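Do I need a servo press?

The press salesman has been back. He left a folder, and the folder says that a servo-driven hydraulic press will cut my energy use, shorten my cycle, hold tonnage within a hair and more or less make the coffee. I have run a small stamping shop for long enough to have a drawer full of these folders, and I'd like to see one of them, just once, include a power bill.

Our main machine is an old Engate straight-side, 600 tons, bought used from a plant in Drencombe that was closing its doors. It leaks a little. The pump motor runs all day whether we're forming parts or standing around looking for a die clamp. I know that's wasteful. The Zudik people want to pull that motor and put in a variable-speed one that only turns when the ram needs to move, and on paper I have no argument with it.

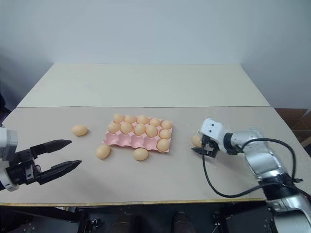
Egg tray on the table, one arm on each side.

My argument is with the number they put next to it. The savings in the folder assume a press that spends most of its shift idling between strokes. Ours doesn't. On the bracket job we run 2,000 pieces before the coil is gone, and the ram hardly gets a rest. So I asked what the figure would be for a press that's really working, and I got a long answer about how every application is different. I knew that already. I was asking about mine.

Then there's the force control. The pitch is that the drive reads pressure at the cylinder and backs off before it overshoots, so you stop cracking parts at the bottom of the draw. Maybe so. I pulled the scrap tickets for that bracket. Out of 312 rejects, 12 were splits at the corner radius. The rest were bad blanks, burrs, and one ugly afternoon when the feed was set wrong. You could hang the smartest controller in the world on that press and it would form a bad blank into a bad bracket with great precision.
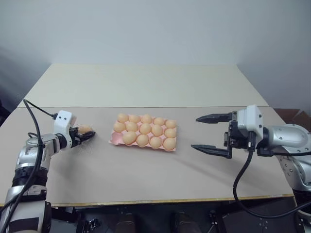 I did call a shop over in Ye that made the switch. They like it. They said the building is quieter, the oil runs cooler, and setup is easier because you can type in a position and creep the ram down to it. Those are real things and I'd enjoy having them – the noise especially. But when I asked if it had paid for itself yet, there was a pause, and then I heard about how quiet it was again.

What bothers me more is who fixes it. When a valve sticks on the Engate, I can have it on the bench and apart before lunch. When a drive faults out, I'm reading a code over the phone to someone who wants a service contract number first. The quote does include training. It's one day, and I'd guess half of it is lunch.

I haven't said no. I asked Zudik to put a meter on our press in August and log a full week of ordinary work, bracket job included, then redo their figures from that. They said they'd look into it. If the meter shows up, I'll post what it reads. Meanwhile I'm spending a little money on a blank inspection fixture and new hoses for the leak.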